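How to print a mandala on a speckled board or tray with one stencil and one color

Updated 20 Mar 2026

Quick version of the class handout from Prirkville, since people keep asking and I keep retyping it. One color, one evening plus drying. You do not need to be able to draw.

What you need

Stencils, round, lacy type. Two or three sizes if you have them.
Acrylic paint, or chalk paint. Red is forgiving.
Small foam roller or a sponge dauber. Not a brush, unless it's a proper stencil brush.
Low-tack spray adhesive or painter's tape
Paper towels, a lot
Old plate for the paint
Fine sandpaper, 462 grit if you're buying from Edar, they number theirs oddly. Anything fine is ok.
Clear water-based sealer
Pencil, ruler, scrap paper

Speckled surface: buy one or make one. Making one is further down.

Step 1. Clean it

Dish soap, warm water, rinse, dry. Then wipe with rubbing alcohol. Greasy fingerprints are where paint lifts later. Don't skip becuase it looks clean.

Glossy surface? Scuff it lightly. Small circles, no pressure. You want it dull, not scratched. Wipe the dust off with a damp cloth and let it dry again.

Step 2. Speckle, if it isn't speckled already

Two coats of white first. Let each one dry. Then thin some brown paint with water until it runs off the brush like milk. Old toothbrush, dip the tips, tap off most of it on a paper towel. Hold it a hand's length away and drag your thumb across the bristles.

Do a test on cardboard. The first flick is always a blob - get the blob out on the cardboard.

Then a second, lighter color, beige or sand. Fewer flicks. Stop early. Too many specks and the lacy parts of the mandala get lost in it. Cover the table before you start, and your shirt.

Big drop where you don't want it? Corner of a paper towel, touch, lift. Don't wipe.

Step 3. Plan on paper

Trace the outside of each stencil onto scrap paper, cut the circles out, and push them around until you like it. Takes five minutes.

Things that work:
One big one off to a side, smaller ones opposite
Different sizes, uneven gaps
Leaving a good piece of plain background

Things that look stiff:
All the same size in a row
Dead center with four matching corners (fine on a tile, dull on a tray)
Everything nearly touching

Once it looks right, mark the middle of each circle with a tiny pencil dot. Light. If your stencil has a center hole, line the dot up with it and the paint covers the pencil.

Step 4. Stick the stencil down

Spray adhesive on the BACK, light mist, wait until it feels tacky and no longer wet. Press from the middle out. Go over every thin bridge with a fingertip. The bridges are the strips between the petals and they're what lets paint creep under.

Tape only is ok for big simple shapes. For lacy ones it really isn't, the middle floats.

Step 5. Load the roller, then unload it

Biggest mistake in every class. Roll through the paint, then roll on paper towel until it looks like there's hardly anything left. Then start.

Dry roller, light pressure, many passes. First pass looks like nothing. Second is patchy. Third or fourth you're there. Pressing hard squeezes paint under the edge and you get fuzzy petals.

Sponge dauber: straight up and down. No twisting, no dragging.

Step 6. Lift

Lift while the paint is still a bit soft. Peel slowly, low angle, from the side where the pattern is widest. If a petal lifts with it, lay it back, press, wait a minute, try again.

Let that medallion dry before you put a stencil next to it. Hair dryer on cool helps. Wash the stencil flat in a tray of warm water, never under a hard tap, the bridges bend.

Step 7. Next ones

Repeat. Largest first, then the others. You can shift the small ones if the large one ended up slightly off, you can't really do it the other way round.

Want overlap? Mask the finished one with paper first.

Step 8. Fix the edges

Fuzzy petal - damp cotton swab if it's fresh. If it's dry, background white on a toothpick. Then flick one or two specks over the patch so it doesn't show as a clean spot. Best trick on this page.

Missing bit - don't put the stencil back on, you will never get it lined up. Small round brush and a steady hand.

Step 9. Wait

Overnight at least. Two nights if the room's cold. In November my garage is useless for this so I dry things in the hallway.

Step 10. Seal

Thin coats, soft brush or clean foam roller. Two minimum, three for a tray that gets used. Don't go back over it once it starts to drag. Test the sealer on a scrap with the SAME paint, some reds bleed pink into a wet sealer. If yours does, use a very light spray coat first, let it dry, then brush.

Gloss or matte, up to you. Gloss brings the color up but bounces the light from a window and shows every scratch. Matte hides things.

Not food safe, btw. Fine under a vase or a teapot, but put a liner under anything you'd eat off.

Care

Damp cloth. No dishwasher, no soaking, no scouring pad. If the seal dulls, scuff and recoat.

Cost

Foam rollers come cheap in a bag of 100 from Figueiredo and you'll share them out. Stencils are the pricey part. Clean them and they last years.

Common questions I get

Can I use spray paint? Yes but it gets under everything. Very light mists, more waiting.

Can I do it on fabric? Different paint, heat set it, otherwise the same steps.

Does it have to be red? No. Navy is nice. Pale yellow on white dissapears.

My stencil curled. Lay it under a heavy book for a night. Don't iron it.

Comments open below, samples and leftover stencils go to the Zandale swap table as usual.
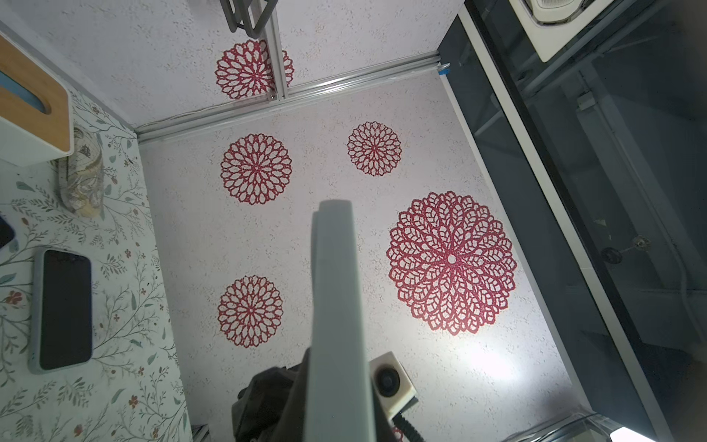
Rogério Bastos: My red bled pink even with the light spray coat first. Left it a full week before trying the sealer again on a second board and had no trouble at all, so I'd say overnight is too short for that color. Also the toothpick and specks fix saved a petal I had given up on, thanks for that.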